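How many handheld gripper demos before adding a second object?

Asked November 2, 2022

We're collecting demonstrations with two handheld grippers, one per hand. The task is picking up a phone case, passing it to the other gripper and putting it in a bin. We have 100 good episodes so far. The Coluvow guide says 2000 per object, but we only have one operator. Is that number realistic? 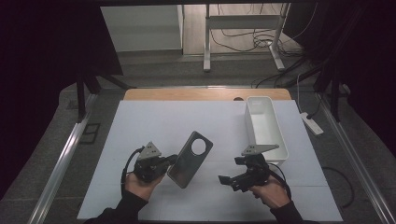

The operator starts each episode with both grippers open and the case in a new spot. Should failed handovers stay in the set?

Answer 1

2000 is a lot for one object. Train on what you have first and see where it breaks. At Indholm we got a usable policy well short of that — but our table was fixed and the lighting never changed. Keep a failed handover if the operator recovers and finishes. Drop it if they gave up. Tag both kinds when you record, it's miserable to sort later.

Answer 2

depends on your model. we did 3 objects mixed from the start and it was fine

Comment on answer 2: Mixed in the same episode or separate ones?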